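Notebooks > Packaging Lab > Load Trials

6 April 2023

Okay, finally back on the Bustosell trailer loads. Writing this up while my hands still smell like stretch wrap, so forgive the order it comes in.

Where we left it: Bustosell keeps bouncing mixed loads of canned tomatoes and boxed pasta at their Grukomham depot because the stacks show up leaning. Vendula's guess was wrap tension. Mine was the layer pattern. Angus thinks it's the road, and he may well be right about the stretch past the Silotham turnoff (I've driven it, my coffee didn't survive), but we can't fix the road.

Went through the returns log first. 402 pallets shipped over the period, 27 refused on arrival. That's more than I expected! Of those 27, 13 had the heavy stuff on the bottom like they should and STILL leaned, so the "somebody stacked cans on pasta" theory only gets us so far. Greer had already told me this weeks ago and I didn't listen. Sorry, Greer.

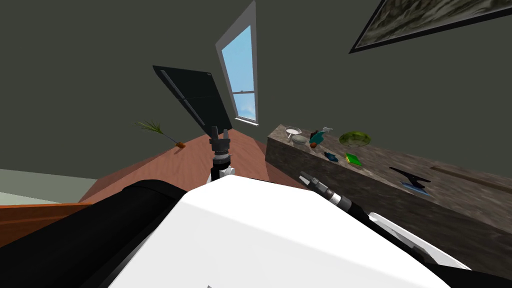
Then I built three test loads. Same cases, same pallets, all from the one batch Kohei set aside for us.

Load A: column stacked all the way up, our normal wrap recipe.
Load B: column stacked for the first four layers, interlocked on top, normal wrap.
Load C: same as B but with a tie sheet between layers four and five, and two extra turns of wrap at the base, catching the pallet deck.

Ran each one on the shake table with the slow program and then the mean one. The table's readout froze halfway through load B (again) so I timed the rest on my phone. Should be good enough for comparing, not good enough to put in front of a customer. Morven, if you're reading this, please don't forward it yet.

A did fine on the slow program, which surprised me, then went pretty fast on the mean one. It isn't a lean so much as a slow twist starting at the third layer, and once the corners stop lining up you lose most of the strength in the cases. I could hear the cardboard creaking. B held its top half together beautifully and the whole top half just skated sideways as a lump. So interlocking did what it's supposed to do and moved the trouble down to the one seam where the pattern changes. C moved a little and then quit moving. I ran it a second time because I didn't believe it, and got the same thing.

Had a long back-and-forth with Kohei after lunch over whether the credit goes to the sheet or the extra wrap. He's right that I changed two things at once. I know, I know. I was in a hurry, and the table was only ours until three. Next round needs a D (sheet, no extra wrap) and an E (extra wrap, no sheet). 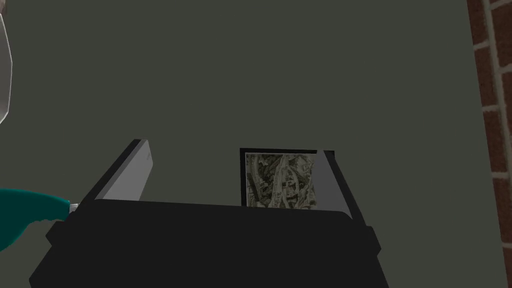
The other thing I want to get down is what's going on with the outside columns, because I've been describing it badly on calls. When load A started to fail, the two end columns opened up away from each other, while the middle stayed put. Vendula asked if I meant they both went the same way, and no, that's a lean, and a lean is what the depot writes on every single refusal slip no matter what happened. Think of the two grey fingers on that big black gripper, the flat one tipping off to the left and the skinny one going a little to the right. Open at the top, held at the bottom. If that's what Grukomham is really getting, then corner boards might do more for us than any amount of wrap at the base, and I'd like to see photos of refused pallets before they get torn down.

Cost stuff, very rough. Sheets come in cartons of 2,000 and we'd use one per pallet, so a single carton would last us ages. Baxter quoted on those and on corner boards too, but the board price was for a length we don't use. I've asked them to redo it. The extra wrap is pennies. The extra time at the wrapper is what the floor will complain about, and Angus wants somebody to stand there with a stopwatch before anyone says the word "rollout."

To do:
- build D and E, same batch if Kohei has any cases left
- get the shake table readout looked at, for real this time
- ask Grukomham for photos from two sides, before unwrapping
- Greer to pull the loading bay for each of the 13
- find out who took the good tape gun

Moisture numbers for the cases are in the other notebook, the green one. Nothing odd in there that I noticed, but I only skimmed it.

Tags: pallet stability, mixed loads, grocery freight, stretch wrap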